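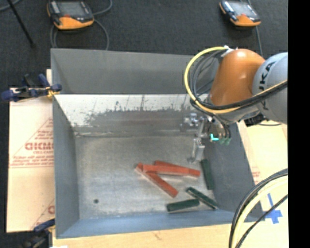

Bin picking software: minutes of project meeting 6

Date: 06/04/2023
Present: Edeltraud Sauerland (chair), Esko Lindqvist (perception), Santino Godoy (planning), Thenmozhi Naidu (tooling, minutes)
Apologies: Kerttu Ojala

1. Previous minutes

Accepted with one correction. Item 4 should read "gripper frame", not "wrist frame". Santino to fix the wording in the wiki copy as well.

2. Perception

Esko reported on the pose estimator for the red and green blocks in the metal bin. Colour segmentation is stable on both classes. The remaining errors come from two sources.

(a) Overlap. Where one red block lies across another, the estimator sometimes merges the two masks and returns a single pose with an axis somewhere between them. Esko has a branch that splits masks on depth discontinuity before fitting. It works on the recorded sets but adds to cycle time. Edeltraud asked for timing figures on the cell computer, as the earlier ones came from Esko's workstation.

(b) Reflections. The bare floor and the bright upper part of the far wall return poor depth. Holes in the depth image are currently filled by interpolation, and the filled values are passed on as if measured. Agreed that this has to stop. Filled pixels will carry a flag and the fitter will ignore them.

Painting the inside of the bin matte was raised again. Edeltraud does not want it done. The Grirkgate site uses bare metal bins and the software has to cope with them.

3. Planning

Santino went through the failed picks in the last batch. Of 53 attempts, 19 were rejected by the planner before any motion. Most of the rejected targets were lying along a wall, where every sampled grasp put a finger inside the wall's collision margin.

The bin model has vertical walls. The real walls slope, so the model is wrong by a different amount at each height. Santino will replace the box model with a mesh measured from the bin and then reduce the margin. Thenmozhi asked that the margin be a parameter in the cell file. It is presently set in three places in the code. Agreed.

Cable loops at the wrist are not in the collision model at all. Santino proposed a swept capsule around the wrist joint as a first step. Esko thought it would rule out good grasps near the right wall. To be tried in simulation first, with the count of lost grasps reported at the next meeting.

4. Pick order

The current rule takes the highest block first. Santino's proposal is to score each candidate on clearance, mask confidence and whether anything lies on top of it, with height used only to break ties. Esko supports this provided the confidence value is calibrated first, which it is not. The height rule stays as default. The scoring rule goes in behind a switch.

5. Tooling and logging

Thenmozhi has moved the recorder to the Zurby format. Each attempt now stores the colour image, depth image, chosen grasp, planner result and gripper state under one identifier. Old logs can be read with the converter, but gripper state is missing from any made before December.

Replay in Ullel drops messages when run faster than real time. Cause not known. Until it is fixed, results from fast replay are not to be quoted in reports.

Clock offset between the camera and the robot controller is up to 6 ms. Acceptable for a fixed camera and stationary blocks. It would need another look if the bin were ever fed by conveyor.

6. Camera calibration

The fixed camera was recalibrated after its mount was retightened. The bin is clamped to the table, but its pose is still entered by hand. Esko to write a check at start-up that fits the bin rim and stops the run if it differs from the stored pose. Threshold to be agreed with Santino by email.

7. Kontogiannis integration

Held over, Kerttu being absent. Interface document is with her for comment.

8. Actions

Esko: cell computer timings for mask splitting; flag filled depth pixels; rim check.
Santino: bin mesh; wrist capsule in simulation; scoring rule behind a switch; wiki correction.
Thenmozhi: single margin parameter in the cell file; replay fault.
Kerttu: comments on interface document.
Edeltraud: confirm bin dimensions with Grirkgate.

9. Other business

Branches that change the grasp message need a version bump. Two recent ones went in without it and broke the replay tests.

Next meeting to be set once Kerttu is back.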